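From the Kitchen Table - August

A sorting tray for the table, and how far we have come with it

Those of you who have been reading since spring will remember that Umut Avcı and I set out to build a small automatic sorter, the sort of thing that would pick up whatever has been left on a table and put it in the right bin. We gave it the name Grirnamel, which was a typing mistake in our very first parts list, and we have grown so fond of it that it is even painted on the base now (Umut did the lettering, and very handsomely too).

The base itself is finished. It stands in the back corner of the Ivville shared workshop, next to the drill press, and it turns smoothly on a bearing that Berkay Keskin pulled out of an old office chair. The arm is another matter. We had the elbow working nicely by the end of last month, then the shoulder joint began to slip under load, and I spent three long evenings chasing it with shims before Diễm Ông looked over my arm and asked whether the set screw was sitting on the flat of the shaft. It was a good deal off the flat! I filed a longer one and it has held ever since.

While the arm was in pieces we turned to the part I enjoy most, the grasping. We want Grirnamel to learn from people picking things up by hand, so we have been doing our share with hand-held grippers at a kitchen table, using ordinary household things. I had expected the whole business to be about strength, and I was quite wrong. What you learn very quickly is patience - where to come in from, how wide to open, when to stop squeezing. A tall bottle with a good stiff body is a pleasure. Anything lying on its side needs more thought, and a light carton will shift if you so much as brush against it.

So far we have 339 recordings that we are happy with, and another 248 that Hacer Akgül has put aside to go through again, mostly places where the fingers closed too early. She keeps her notes in a school exercise book, with a column for the object, a column for the angle and a very wide one for remarks, and I do recommend reading the remarks if she ever lends it to you.

Next on the list is the wrist. Chukwuemeka Iyamu has drawn a new one with room for the cable to pass through the middle, and he would like to print it in two halves so we can get at the screws later. If anybody has a roll of tough black filament they can spare, please leave it on our shelf with your name on it and we will gladly swap you for some of the bearings. We are usually in from 7 p.m., and there is tea.
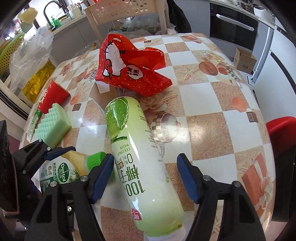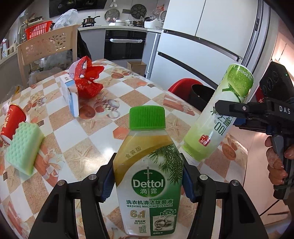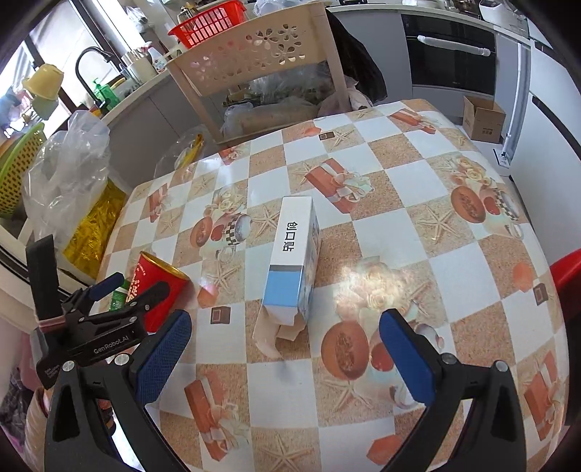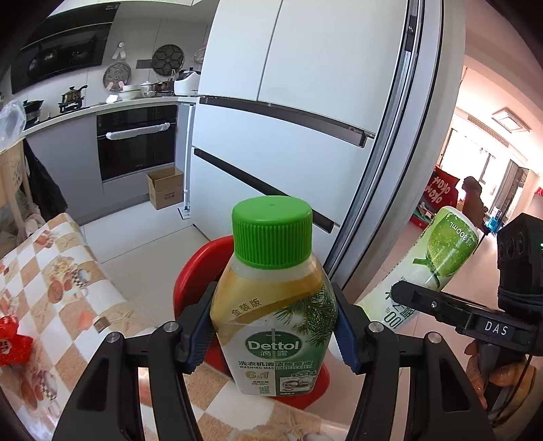
Grasping practice at the kitchen table, with bottles and a box of bandages (third picture) among the things to pick up.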